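Projects > Zasileck > Reports > Second period

Zasileck: handheld demonstration capture, progress report
Prepared for Taketti by Shoshana Crenshaw

1. Work in this period

The period was spent on work package 2, two-handed capture without a robot in the loop. The aim is to record demonstrations with hand-held grippers and train a policy from them directly. Head and gripper views are recorded together. 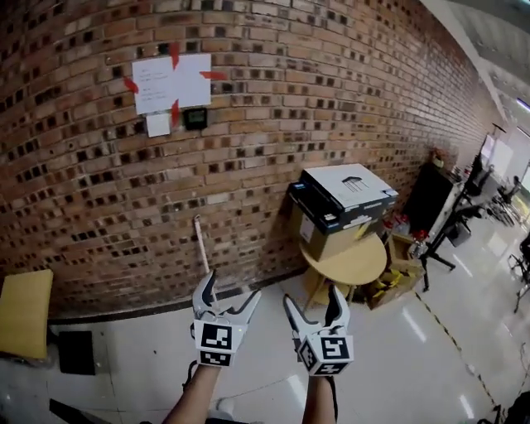 Head view with both grippers and their marker cubes; the gripper view follows. 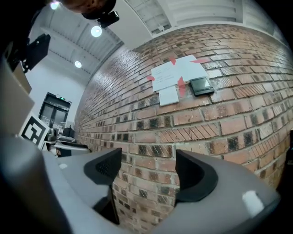

Dušan Ivanov asked, on reading the draft, whether the policy is learning the task or learning the wall. His point was that a wide lens puts a great deal of background into every recording, and that a result obtained in one room says little about the next. He would like the held-out room reported separately, and would accept a lower headline figure in return.

We agree, and section 3 has been rewritten on that basis.

2. Data

We recorded 278 demonstrations, of which 200 passed the checks and were used for training. Most rejections came from pose tracking. When the wrists cross, the cube markers are hidden from the head view and the position of one gripper relative to the other has to be carried on motion data alone. Drift over a short gap is tolerable. Over a long one the two paths no longer agree at the handover, and the recording is dropped.

A smaller group was lost to timing. The head and gripper streams are started separately and aligned afterwards, and the Honex sync tool failed without warning when a stream began late. It now stops with an error.

3. Results

The policy trained on all views completes the handover reliably in the room where the data was collected. In the held-out room it reaches the object but often closes too early. Training on the gripper views alone narrows the difference between rooms, at the cost of slower approaches. Random cropping of the head view gave a similar but weaker effect - we do not yet know whether the two can be combined.

Repeat runs on the Sampaio arm pair are incomplete. The figures will be issued as an annex once the second set is done.

4. Next period

- Collect in at least one further room, same operators.
- Report each room in its own table.
- Add a tracking check at the end of each take, so that a bad recording can be repeated on the spot.
- No change to budget. The request for a second head unit stands.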